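Home Products Public space Planters and seating Downloads Contact

Zidero modular bench for former rail and canal land

The Zidero bench is made by Trunitz for long, narrow public spaces: old railway lines, towpaths, loading platforms and similar places where a normal park bench is difficult to fix. It stands on its own weight, so you do not need to dig or drill. This is important on bridges and viaducts, where the waterproof layer under the path must stay closed.

One module is 2,640 mm long and 900 mm deep with the planter at the back. Without the planter the depth is smaller, please see the drawing in Downloads. Modules join end to end with 2 bolts, which are delivered in the box together with the key. A curved module is also possible, but it is made to order and we ask for the survey of the path first.

The seat is larch and it is not painted. It becomes grey after the first winters. If you wish to keep the warm colour, oil it every June, when the wood is dry.

The first long row was placed on the Badawi viaduct path. Shaimaa Younis, the landscape architect of that project, asked us for a lower seat at every third module, for children and for people who like to have the feet flat on the ground. We kept this lower seat in the range and it has the same price.

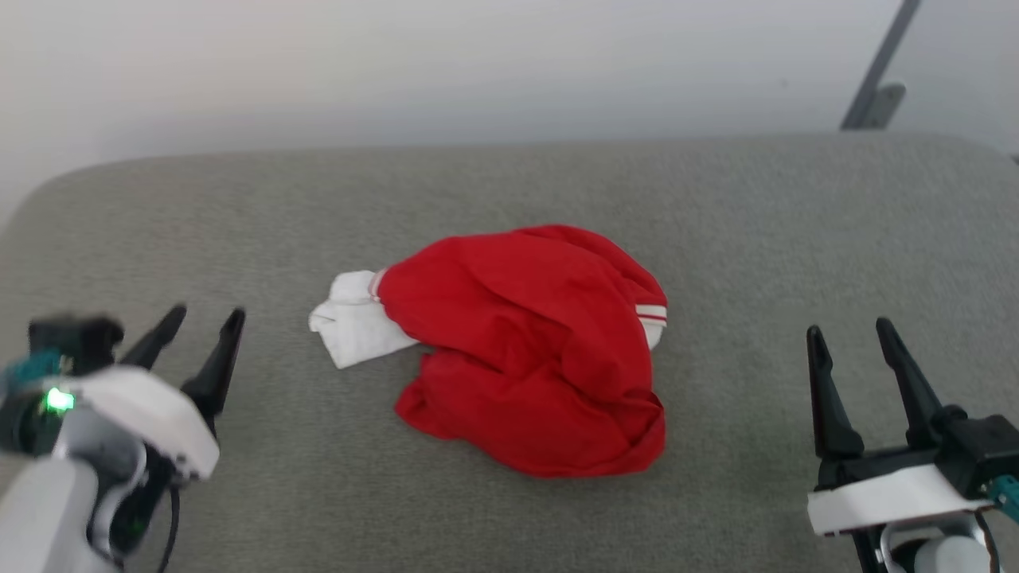

For the planters we recommend grasses and low herbs which accept wind. The inner box holds the soil away from the wood and can be lifted out by two persons when it is empty. Please do not fill it before the bench is in its final position.

Loading: the supplier of the structure must confirm that the deck can carry the filled modules. We send the weight table on request.

Delivery is on pallets, to the nearest point a lorry can reach. Spare slats, feet and bolts can be ordered separately. For prices and samples of the wood, write to Kenza Abdel Rahman at the Trunitz sales office.

Price list valid from April 2019.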